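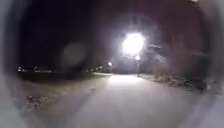 Skip to posts | Home | Threads | Clubs | Search

Eduardo Manalastas
Follden Robotics Club, second year on the walker team

Print this thread | E-mail this thread

ok thread time. Night path run for the club project. Typing this with cold thumbs so bear with me

Background for the new followers: our walker is called Andiso. Course project is "follow a paved path, no GPS, no map, camera only". Daytime we've been ok for weeks. Night is half the grade. Yeah.

Route is the Skondov path, the bit with the lamps. Picked it bc the pavement is plain. No paint lines to cheat off of, so the edge finder has to find grass vs pavement and thats it

Lilibeth Dalisay wrote the edge finder, I do steering and carry the e-stop. She gets mad when I call it "the line thing" so. Edge finder.

First try of the night: walked fine in the dim part, then got near the big lamp and started drifting right. Slow drift, like it was being polite about it. Hit the stop before the grass

Second try, same drift, same spot. Good news kind of? Same failure in the same place is a failure you can work on

Pulled the logs on the laptop, sitting on the curb. Confidence on the left edge is great until the lamp gets high in the view. Then exposure drops to deal with the lamp and the grass and the pavement turn into one gray soup

Lilibeth's theory: auto exposure is metering on the whole picture. We only need the bottom half. Meter on the bottom half, let the lamp blow out, who cares about the sky

My theory was the steering gain. My theory was wrong, moving on 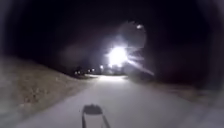 Andiso's view of the path, big lamp dead ahead and its own shadow down front

The shadow is the other problem. See the dark thing on the pavement, boxy top and two thin lines coming down? Thats its own front end. The edge finder sees a nice strong dark edge right in the middle of the path and goes ooh

Daytime code has a shadow mask but its tuned for sun. Sun shadows have crisp outlines. This one is all blurry so the mask skips right over it

Things we tried, in order:
- lower the edge threshold (worse)
- raise the edge threshold (lost the right side completely, that verge is just brown dirt and gravel going into the dark)
- ignore a box at bottom center (better!!)

The box is a hack. Lilibeth calls it "a bandaid with a variable name". It's staying in for the demo

Bottom half metering went in after that. Changed 2 lines, then spent forever finding out I'd edited the wrong config file. If you are in the fall class: the one in /walker/ is dead, use the one in /field/. Somebody should delete it. Me probably

Run 11 of the night: past the big lamp, no drift, stayed on pavement the whole way to where it gets bright at the end. I yelled. Woke up a dog somewhere

To be fair it wobbled a lot. Lilibeth has the plot and it looks like a kid drew it. But on the path is on the path

Did not get to the turn at the far end. Battery warning came on and we have a rule about battery warnings now. (Ask anyone who was at the Price Hall demo. Don't ask me)

We came home with nearly 3,000 frames. Labeling party at the lab, bring snacks, you're drawing grass edges. Rules for labeling:
- pavement edge only, not where the light ends
- the bright patch under a lamp is still path
- if you cant see the right edge, mark it unknown, DONT guess
- skip the halos, they aren't anything

That second one matters a lot, half of the daytime labelers last semester had never seen a night frame and boxed the light puddle like it was its own object

Next up: a real shadow mask for lamps. The shadow moves when the lamp does (well, when WE do) so a fixed box is going to bite us as soon as a lamp is behind Andiso and the shadow gets long in front. Lilibeth wants to predict it from lamp position. I want to just train on it. We'll fight about it Tuesday

Also if anyone has a lens hood that fits a small wide camera pls message me. I have tried a yogurt cup. The yogurt cup did ok

Code goes up once I clean out the print statements. theres a lot of print statements

ok bed

Print this thread | E-mail this thread

Replies

grassedge_gus: we had the exact same drift with our wheeled bot. Locked exposure by hand and it was fine till we hit an unlit stretch, then total blackness. bottom half metering sounds smarter

Lilibeth Dalisay: it was my config file edit that worked, for the record

Eduardo Manalastas: it was

tomatoservo: is the labeling thing open to first years?

Eduardo Manalastas: yes!! bring a mouse, trackpads are misery for this

Older threads | Newer threads | Clubs | Contact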